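Work and Automation, Unit 9
Course handout. Instructor: Vaida Toom

9.1 Tasks and jobs

Automation seldom removes a job in a single step. It takes over certain tasks, and the remaining tasks are then regrouped. Students should keep this distinction in mind when reading the Jomex case, which concerns an office services department of 16 employees. In December the department began planning to assign routine clearing and put-away work to a two-armed robot. Tasks are first tried in simulation and are released for use on site only after review.
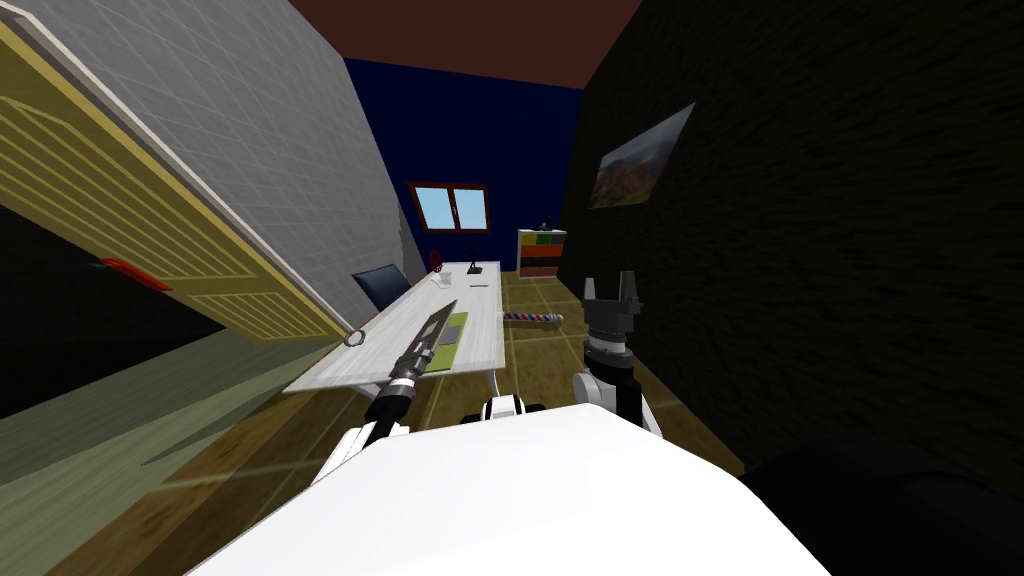 The review changed the work of the staff more than the department had expected. Two employees were moved from daily rounds to task review, where they judge whether a trial was carried out in a way they would accept from a colleague. Sharp tools are treated separately: a person must approve each such task before it is released. Neither employee had been hired for this kind of judgment, and their job descriptions were revised only after they asked.

9.2 Skill and pay

Kyrylo Tymoshchuk, in the assigned reading, argues that review work is often graded too low. It leaves few visible results, and supervisors tend to record it as waiting time. At Jomex, reviewers received 15 hours of training but no change in pay grade.

For the seminar, prepare a one-page note on the following point: which duties in the department should remain with staff, and who should have the authority to decide. Notes are due May 11, 2026.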